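Basket appeal brings in 142 for Wardale toy library

A call for spare baskets has left the Wardale toy library with more storage than it has had since it opened, and the sorting of its smaller toys is now under way.

The library, which lends toys and games to families in Wardale and Miltescombe, asked members in January for baskets, tubs and trays in good condition. By the end of the month 142 had been handed in at the hall on Jimell Road.

Elaine Vasconcelos, who runs the lending desk, said the old cardboard boxes had been splitting for some time and that small pieces were going astray between loans.

"Balls were the worst of it," she said. "They go out as a set of six and come back as a set of four, and then the other two turn up in with the train track. We wanted something open that people could see into."

The library has 2,320 items on its list, of which 1,484 are toys with loose parts. Each of these will be given its own basket or bag with a card tied to it saying what should be inside. Larger items such as ride-on toys and play kitchens will stay on the floor by the back wall.

Wicker baskets are being kept for balls, wooden blocks and soft toys. Plastic tubs will be used for anything that has to be washed between loans, including bath toys and the sand and water sets. Baskets with broken handles or sharp ends have been put to one side, and Gilmar Barbosa has offered to mend those that can be saved.

Sorting takes place in the small room at the front of the hall from 10am until noon. Tables are covered with a cloth first so that little pieces do not roll into the gaps between the boards. Help is welcome and there is no need to book, but children under eight should come with an adult.

Ebere Aliyu, whose two sons use the library, spent a morning on the ball sets. "You get through them quicker than you'd think," she said. "The jigsaws are another matter. I left those for somebody with more patience."

Parents are asked to look under sofas and in car boots for stray parts before their next visit. Anything found can be left in the returns box by the door, and no charge will be made for late or incomplete sets handed back before Easter.

The library does not need any more large baskets, but would be glad of small ones with lids, luggage labels and string. These can be brought to the desk during opening hours. Lending carries on as normal while the work is done, apart from jigsaws, which will be back on the shelves once they have been checked.

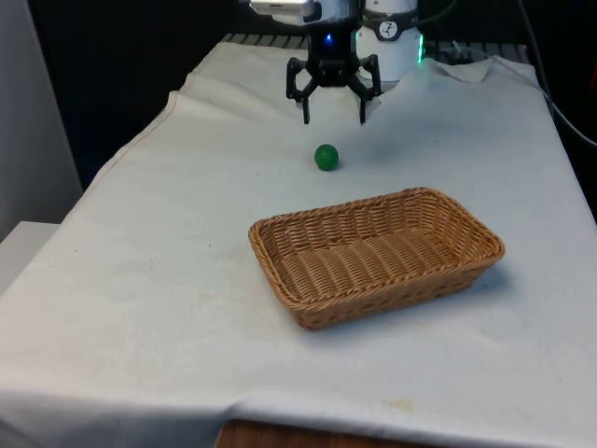 Photo: Iolanda Honorato. A green ball and a wicker basket on one of the tables.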